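主题：Re: [Plakuvham 用户列表] 墙面底漆发黄，面漆盖不住
发件人：Faltico 社区维修组
收件人：列表全体

原帖写道：
> 各位好。我们二楼走廊去年刷过一遍白，今年二月开始泛黄，靠楼梯口那一段
> 最明显。上个月自己补了两遍面漆，干了以后看着还行，过了两个星期黄印
> 又出来了，位置一点没变。
> 底漆用的是 Wijaya 的普通水性底漆，面漆也是同一家的哑光白。墙是老墙，
> 以前刮过腻子，什么腻子不清楚。
> 想问三件事：
> 1. 要不要全铲掉重来？
> 2. 换油性底漆有没有用？
> 3. 走廊长 30 米，大概要备多少料？

第一件，先别急着铲。黄印位置不变，说明是底下有东西往上返，再刷几遍面漆都一样。常见的来源有烟渍、水渍和旧胶。拿湿白布在黄的地方用力擦十几下，布上如果有茶色，多半是水溶的东西，封住就行。布上干净但墙面起粉，那是腻子不行了，这种要铲。两种情况可能在同一面墙上都有，所以多试几个点，楼梯口、窗边、踢脚线上面各试一处。

铲之前还要看有没有漏水。楼梯口那一段的背面是什么？如果是卫生间或者水管井，请先找人查管子。我们这边有一面墙连着返了三次，最后发现是隔壁地漏的防水坏了，修好以后晾了 50 天才动手刷，到现在没再出问题。墙没干透就封，过一阵会起泡，比发黄还难看。

第二件，有用，但气味大，走廊有人住的话要考虑通风。现在也有水性的封闭底漆，包装上写明“封污”或者“抗渍”的才算，普通水性底漆没有这个作用，你们原来用的那种就属于普通的。我们两种都用过，轻度发黄用水性封污底漆刷两遍够了，中间隔一夜。烟熏重的老厨房还是油性的稳妥。

颜色也说一下。你说“刷过一遍白”，补的时候要注意白和白不一样。我们仓库现在有四种白，放在一起才看得出差别，有的偏灰，有的偏黄。局部补漆最好拿原来那桶，没有原桶就整面刷到阴角为止，不要在墙中间收口。哑光漆收口的印子侧光一照很清楚，走廊晚上开灯的时候尤其明显。
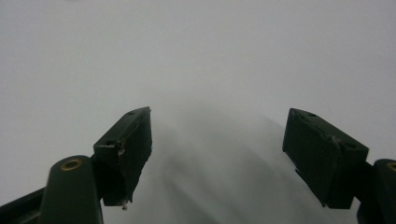 灰白的素面，上方略亮，往下略偏灰

看色差的时候不要只看一个时间。早上、下午和开灯以后各看一次，同一块白会差不少。色卡要贴在墙上看，拿在手里看不准。样板至少刷两遍，干透再比，湿的时候颜色不作数。

第三件，备料。先量面积，长乘高，减掉门窗。你只给了长度，高度没说，是一侧还是两侧也没说，所以我没法替你算。给个参照：我们去年刷的那条走廊，两侧墙加起来 187 平方米，封闭底漆两遍，面漆两遍，辊涂。底漆和面漆都按桶上标的涂布率算，再多备一成。老墙吸料，第一遍底漆总是比标的费，后面几遍就正常了。

那次材料一共花了 2938 元，包括辊筒、美纹纸、砂纸和保护膜，不含人工。腻子只补了几处，用的是库里剩的，没算进去。现在价格可能变了，Bitar 建材那边可以问一下，量大他们会送货，但不上楼，你们二楼要自己搬。

顺序列一下，供参考：
- 查漏水，确认墙是干的
- 擦试，分清哪些地方要铲、哪些只要封
- 铲松动的部分，补腻子，打磨，除灰
- 封闭底漆两遍
- 在最黄的那一段先刷一小块面漆，放一个星期
- 没有返黄再刷全部

倒数第二步很多人省掉，我们现在都不省。你们那边两个星期才出印子，那就放两个星期，晚一点完工没关系。

另外，铲下来的旧漆皮不要直接扫，先喷点水。房子年头久的话戴口罩，门口铺一层湿布，灰不会带到别家门口。

上次有人在列表里推荐过往面漆里掺白胶，说能封住黄印。我们试过一小块，没有效果，后来那一块还脱皮，不建议。

如果擦试以后拿不准，把布上的颜色和墙的位置写一下发到列表里，再说一下背面是什么房间。高度也请补上。

Faltico 社区维修组

--
Plakuvham 用户列表
退订请发空邮件，主题写“退订”
回帖请删去不必要的引文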